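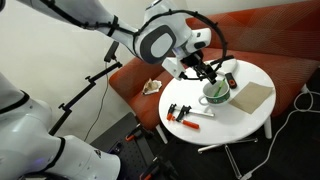

Our project looked at how much tea and coffee students at Disley drink during exam weeks, and whether it changes how long they sleep. We asked 48 students to keep a diary for 11 days in April. One cup meant one ordinary mug, like the white one with the green band, filled to just under the rim. Travel cups were measured with water first and counted as one and a half or two.

Results

The diaries gave us 1,427 entries, including naps and soft drinks. Refilwe Visser typed them up and Kerstin Nolte checked every tenth one. Students who had their last coffee after 6 p.m. went to bed later, but they got up later too, so the difference in total sleep was small. Tea drinkers showed no clear pattern.

Problems

Two diaries had missing pages and were left out of the sleep table. We did not ask how strong the coffee was. Ms. Fuchs pointed this out after the diaries had gone out, when it was too late to change the form. Bedtimes were also written from memory the next morning, and many are rounded to the half hour.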